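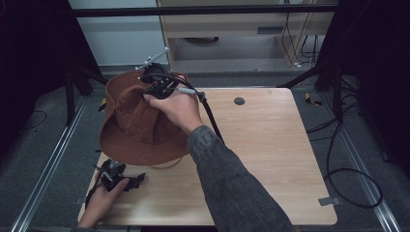

Hi all, and thanks for being patient with me on this one. I know the update was due before the holiday weekend, but I wanted to walk the whole Kumside trail one more time before I told you how it was going.

Short version: we're most of the way there, and I'm having a great time. The walking route now runs from the ferry landing up through the old market street and out to the Skodidik lookout, with 23 stops along the way. Nineteen months ago half of those corners didn't have so much as a bench (I have the blisters to prove how often I checked).

The visitor map is at the printer. We ordered 3000 copies, enough to get the inns, the bakery and the landing kiosk through the season. I did have to pull it back once when I noticed the chapel was dated wrong. It's 1817, and the locals would have let me hear about it!

Signs are the slow part. Asterance has delivered everything for the lower half of town, and they look terrific, very easy to read even late in the afternoon when the sun comes straight down the hill. The upper signs are still waiting on permission from the county to put posts in the road shoulder. I call every Wednesday. They're always very nice about it.

Money: we're under on printing and over on posts, and the two nearly cancel out. I'd like to move what's left of the launch party line into a second round of trail clearing past the Tran farm stand, where the blackberries have already taken back the path. If you're okay with that, a quick yes by email is plenty.

Still to do before September: finish the audio stops (2 left to record, both by the water, both ruined so far by gulls), get the upper signs in, and talk the café at the lookout into staying open past 4 p.m. They're thinking it over. I've been buying a lot of pie up there in the meantime, and none of that is on the grant.

Next report comes with the visitor numbers from the landing.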